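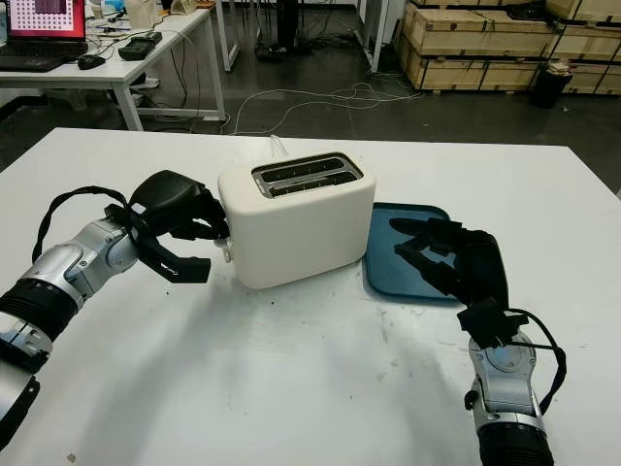 Photo: Rozália Szénási

Plenddale Residents' Association
Minutes of the general meeting held November 20, 2020, by video call

The chair opened the meeting at 7:05 p.m. Apologies were received from the Juhász household and from the Tronddale Road delegate. The minutes of the previous meeting were approved with one correction: the drain repair was on Mill Lane, not Mill Court.

1. Shared kitchen
The countertop and sink are in. The cupboard doors are still on order. Rozália Szénási reported that the electrician wants the toaster and the kettle on separate outlets, and the old extension cord has been thrown out. Members asked whether the kitchen could be booked before the new year. The chair said no, as the county has not lifted the limit on indoor groups. To be looked at again in January.

2. Parking on Ristwood Avenue
Two complaints have come in about trucks left overnight at the bend. The town will paint the curb but will not put up a sign. Several members felt paint would be ignored once there is snow on it. The secretary will write again and ask for the sign, with a copy to the school bus company.

3. Accounts
The balance stands at $88 after payment of the insurance. Dues have been slow this year. It was agreed to send one reminder by mail, and to waive the late fee for anyone who pays before the January meeting. A motion to raise the dues was discussed and withdrawn.

4. Footpath behind Tronddale Road
The lower end floods after heavy rain. Mr. Juhász sent a written quote for gravel - $200 delivered, not spread. Members offered to do the spreading if the weather holds. One member asked who owns the strip beside the fence. The secretary will check the plat at the town office. Approved, subject to the ownership question and to the money coming in from dues.

5. Leaf collection
The last pickup has been moved back a week. Bags must be paper. Loose piles at the curb will not be taken. The notice on the board by the mailboxes still shows the old schedule and is to be replaced.

6. Other business
A member asked that the side gate be kept latched - dogs have been getting through to the playground. The lost keys handed in at Ristwood Avenue are with the secretary.

The meeting closed at 8:20 p.m. The January meeting will also be held by video call.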